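Releasing objects over a container during teleoperated demonstrations: consistent height or natural variation?

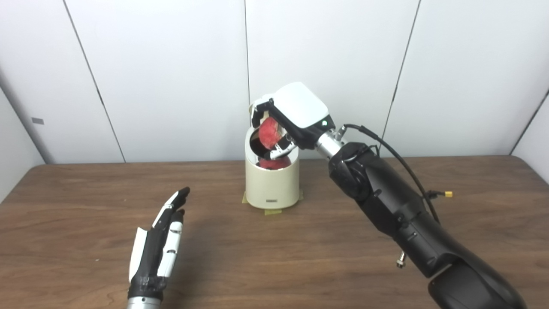 Posted by Rowena Manalastas
Community help, Teaching and Demonstration section

Our laboratory at Lesgate is preparing a set of demonstrations in which a remote operator places apples into a small lidded bin. The station has two arms. The right arm carries a gripper and performs the placement. The left arm carries an anthropomorphic hand and has no part in the task at present. The bin is taped to the table at its base and the lid is raised before recording begins.

The plan calls for 200 demonstrations. We have completed 19 and have paused in order to settle a disagreement over procedure.

One of our two operators lowers the apple until the fingers are at the mouth of the bin and then releases it. The other stops higher and lets the apple drop. Both methods have placed the fruit in the bin, and the second is noticeably faster. When an apple is already in the bin, however, the first operator tends to hesitate at the rim, apparently in order to avoid pressing one apple against the other. These hesitations are present in the recordings and last as long as 3 seconds.

I would be grateful for guidance on the following matters. Should the release height be fixed in the written instructions? Should the hesitations be removed from the recordings before training? Finally, is it acceptable to leave the left hand wherever the operator happens to have put it, provided that it remains open and clear of the bin?

We are using Wovarance for the remote control link, with a joint-level recording of both arms and one head camera.

Réka Bozsik
Accepted by the poster

The release height should be written down, but as a range. A single fixed value is difficult for an operator to hold by eye through a head camera, and attempts to hold it produce exactly the slow corrections you describe. In our own instructions the lower surface of the object must be below the rim before the fingers open. The operator may judge the rest. Under that rule your second operator would have to change method, and I would recommend that course. A dropped apple will sometimes strike the rim, and a policy trained on a mixture of the two methods may open the gripper at a height which suits neither.

The presence of an apple already in the bin should be treated as a separate starting condition. Please record which demonstrations begin with an empty bin and which do not, and divide the total between them deliberately. If the bin is nearly full, there may be no room to bring the second apple below the rim, in which case my rule cannot be followed and you will need either a deeper container or a limit of one apple at the start.

With regard to the hesitations, I would not cut sections out of the middle of a recording. The joint positions on either side of the cut will seldom match, and the jump will be learned along with everything else. Idle time at the beginning and end may be trimmed safely. A demonstration with a long pause in the middle should be set aside and recorded again. With 19 completed, the cost of doing so is small.

The left hand requires more care than your message suggests. You are recording its joints, and it is within view of the head camera. If one operator habitually raises it and the other leaves it low, its position will identify the operator, and the model may come to associate that position with a particular style of release. Choose one resting pose, save it, and return to it before each demonstration.

Lahcen Benkirane

I agree with the reply given above on most points. I do not agree that every recording containing a pause should be discarded. At Getine we retained short pauses in a comparable placement task, and the resulting policy was slower but usable. It did stop altogether over the container on several occasions, and we corrected this by adding demonstrations in which the operator moved without stopping. If time at the station is limited, this may be the more economical course.

Please also inspect the cable at the wrist of the gripper arm. Where a cable forms a loop beside the forearm, it should have sufficient slack at the lowest point of the placement. An operator working remotely will not feel any resistance and may mistake it for a delay in the link.

Melur Majimbun

Tape is fine for the bin but check it every morning. Ours crept.

Rowena Manalastas

I thank all three contributors. We have adopted the rule concerning the rim and have saved a resting pose for the left arm. The 19 existing demonstrations will be kept in a separate folder and will not be used for training. Bianka Balogh, who supervises our operators, has asked that both of them practice with the new instructions before recording resumes in April.

One matter remains open. We have not determined whether the lid should be closed between demonstrations and reopened by hand, or left raised for the entire session. Its angle may differ slightly each time it is reopened. I shall post this separately if a search of the earlier threads does not provide an answer.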